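4.3 Sorting clothes before folding

Clear one flat surface before you start. A bench, a bed or the top of an ottoman will do, as long as it is clean and dry.

1. Empty the bag onto the surface and spread the pieces apart.
2. Check pockets and close zippers.
3. Put reds together. Anything red with white panels goes in its own pile — see 4.5 for washing.
4. Shake out crumpled pieces and lay them flat, front side down.
5. Fold the sleeves in, then fold the piece in half from the bottom.

Note: Do not stack more than eight folded pieces in one Lilirex bin. The lid will not close properly and the bottom pieces crease.

Caution: Do not leave damp red cloth on light upholstery. The dye can transfer and may not come out.

If you ordered the label set (part 346), stick one label on the short side of each bin before filling it. Spare labels are part 500.

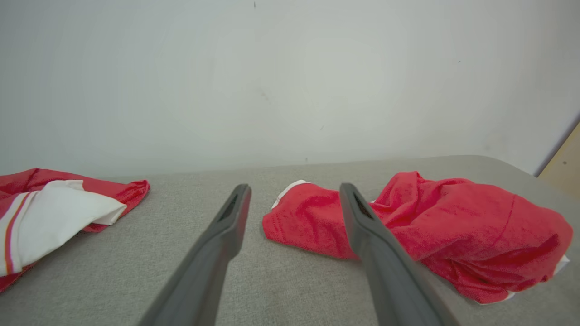
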